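Transfer-printed tableware

Transfer-printed tableware is pottery or porcelain decorated with a pattern that is first printed on thin paper or film and then moved on to the surface of the piece. It is the usual way of putting a repeating design on plates, bowls and cups made in large numbers. Plant patterns, such as leaves and slices of fruit, are among the commonest designs.

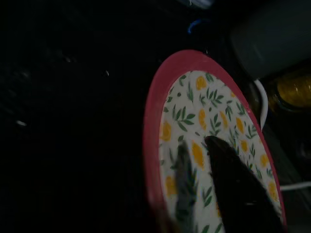
Last changed: December, 14:02

History

Printing on pottery began in England in the middle of the eighteenth century. Before then, patterned wares were painted by hand, and a full dinner service could take weeks to finish. Early printers cut the design into a copper plate, filled the lines with a metallic colour mixed with oil, and took an impression on tissue paper. The tissue was pressed on to the ware, rubbed down and washed off.

Blue was by far the most common colour at first, as cobalt stood up well to the heat of the glaze kiln. Pink, green and brown prints became common in the first half of the nineteenth century. Designs in several colours needed more than one printing and cost more.

The Filtdale works

Filtdale, a small pottery town, took up transfer printing later than its neighbours. Its main maker, Alipour, produced plain white ware until a printing shop was added to the works. At its height the firm had 96 workers in the printing and decorating rooms, and its pattern book ran to 754 numbered designs. Many were borders meant to be combined with a separate centre, so that the same rim could be sold with several different middles.

A second firm, Drerer, worked from the other side of the canal and specialised in fruit and herb patterns for kitchen use. It closed its copper-engraving room when printed film came in. The two firms shared a clay supplier, and unmarked pieces from the town are hard to tell apart.

Method

Most modern transfers are screen-printed or digitally printed on coated paper. The sheet is soaked in water until the film slides free, then laid on the glazed piece and smoothed with a rubber blade to push out air and water. The ware is dried and fired again, which burns away the film and fixes the colour. Coloured rims may be sprayed or banded on separately, with the piece turning on a wheel.

Wear and care

Prints placed under the glaze last longest. Those fired on top of it can fade with strong detergents or be scratched by knives.

See also

Bone china
Creamware
Lithography
Zadard pattern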